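Clerevthorpe Simulation Laboratory
Procedures for Students and Visiting Staff
Tracing a Misplaced Object After a Failed Kitchen Run
Prepared by Danica Georgiev. Revised 30/07/2026.

Scope

This procedure applies to kitchen tasks in the Modura simulation set in which the arm handles a bowl, an item of food or another small object, and the run ends with something in the wrong place. It covers faults of placement and faults of contact. Crashes of the physics engine are covered separately in the Trastitz handbook and should be reported to the laboratory desk.

Faults of this type are easy to misread. A run may be marked as failed by the scoring script when the arm has done exactly what it was told, and a run may be marked as passed when an object has come to rest somewhere no cook would leave it. The same policy will later be tried on a physical arm, where a finger driven into an oven rack can damage the gearbox or injure a person standing nearby. A failed run must therefore be traced before it is repeated.

Before you begin

You will need the run log, the scene file and the saved views from every camera. Make a copy of the log and work only on the copy. Do not restart the simulator until step 2 is complete, as a restart overwrites the contact records.

Step 1. Stop the run and save the state

Pause the simulator from the main panel and choose Save State. Enter the run number and your initials. If the arm is still pressing on an object when you pause, leave it there. Moving it clear by hand will erase the forces you need to read.

Step 2. Export the contact records

Open the Contacts tab and export the last 3000 time steps. Most faults show themselves in the final 300, but the earlier steps are needed when a grasp has drifted slowly. Check that the exported file opens before going on.

Step 3. Compare the saved views

Read the views together with the task instruction. For each one, write down which object is in question, what supports it, and what the gripper is near. Keep to what can be seen. The cause is entered later, on a separate line of the form. 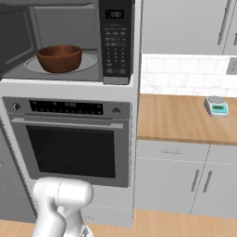
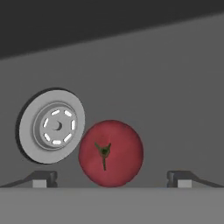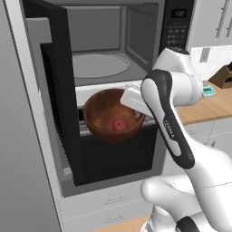 Simulated views for step 3. First: bowl on the microwave turntable. Second: disc and tomato between the gripper fingers. Third: bowl at the lower compartment, with the gripper over its right side.

When two views show the bowl at different heights, confirm the time stamps before drawing any conclusion. Views are not always saved in the order in which they occurred. A bowl found at the lower level may have been sent there by a wrong target name, and the microwave and the oven should both be checked in the scene file.

Step 4. Check for objects that touch or overlap

Two objects pressed together can be treated by the solver as one body, or can push each other apart with great force when the gripper closes. Look up the pair in the contact records. If the overlap depth is greater than 2 millimeters, enter the fault as "overlap" and do not count the grasp as a failure of the policy.

An object standing on its edge should be checked in the same way. Find the body that holds it up. If the record lists no support, the object may have been placed badly when the scene was loaded – open the scene file at time zero and compare.

Step 5. Check the target frames

Open the scene file and find the target named in the instruction. Confirm that its height matches the shelf or turntable intended. In November, Raffaele Bellini traced 11 failed runs to a single target that had been copied from one appliance to another without its height being changed. The arm had followed its plan in all of them.

Step 6. Replay at reduced speed

Load the saved state and replay the run with the Lazarević viewer at the slowest setting. Turn on the display of contact forces. Stop at the first contact that does not appear in the plan and note the time step.

Step 7. Enter the fault and close the run

Complete the fault form with the run number, the time step from step 6 and one cause only. Where two causes are possible, enter "undetermined" and attach both records. A second member of staff must sign the form before the policy is released for use on a physical arm.

Runs marked "undetermined" remain blocked. Requests to lift a block should be sent to Danica Georgiev with the run number in the subject line.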